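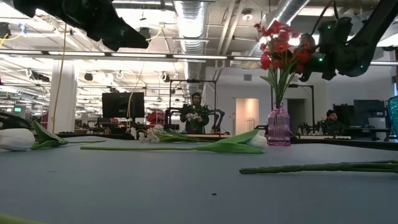 Fevis Flowers is hiring two part-time bench hands for the Brirdale shop, start as soon as you can get here. We do stems by the bucket, hand ties, funeral work, weekly vases for offices and a lot of subscription orders. Most of the day is spent at a table. You should know a closed white tulip from one that's a day too far along, and know to lay it down flat with the leaves still on till you're told what it's going in. Can't do that yet? Fine, we teach it. What we can't teach is showing up.

Posted Oct 26, 2024. Open till filled.

Hours
Thursday through Sunday, 6:30 am start, out by 1 most days. 30 hours a week in season, less in January, we'll be straight with you about that. Mother's Day week and Valentines everyone works, no swaps.

Pay
Hourly, paid every other Friday. Rate depends on what you've done before, we'll tell you on the phone before you bother coming in. Tips from deliveries are pooled. Flowers at cost for staff, leftovers free on Sunday, bring your own bucket.

What you'd be doing
Unpacking and conditioning. Stripping, cutting, more stripping
Mixing flower food (gloves, please)
Washing buckets. So many buckets
Wrapping and labeling for the van
Answering the phone when the front is slammed
Sweeping up, last 30 minutes of every shift

What we need from you
OK with cold hands and a wet floor
Can lift a full bucket off the ground and up on a shelf
Steady with a knife, or willing to learn with a knife
Can read an order card and not guess. If the card says no lilies there's a cat in that house
Reliable ride. The 7 bus stops across the street but the first one gets in after we open, so check the times

Nice to have
A season at a nursery or grower. Wedding experience. Spanish. A clean driving record, as the Gustard Road run needs a second driver and that's a little extra per hour.

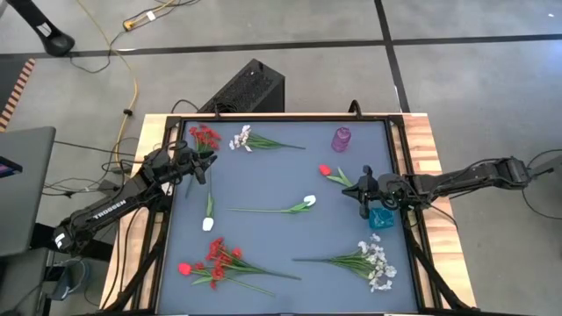 Color work is the part new people ask about most, so a word on that. You won't be designing in your first month. You will be sorting, and you'll be pulling for whoever is designing, which is how everybody here picked it up. Reds go by the bunch, and if a card asks for a single red tulip you pull one and check it over before it gets near the paper. By week six or so most people are making the small hand ties on there own. We had 98 of those on order for one weekend in September and the newer hands made a good share of them.

Trial shift
Everyone does one. It's paid, four hours, on a Thursday. Wear closed shoes with grip and something you don't mind staining, lily pollen does not come out. Bring a drink. Knives and aprons are here.

How to apply
Drop a note at the shop, 509 Hájek Street, side door, any morning before noon. One page is plenty. Tell us your available days, where you've worked, and the earliest date you could start. No resume needed if you don't have one, just write it out. Please don't call Saturdays, we won't pick up.

We read everything and reply within the week, yes or no. If you applied last spring and didnt hear back, sorry, try again.

Must be 18 or over for the knife work. Under 18s can ask about Sunday bucket washing, same side door.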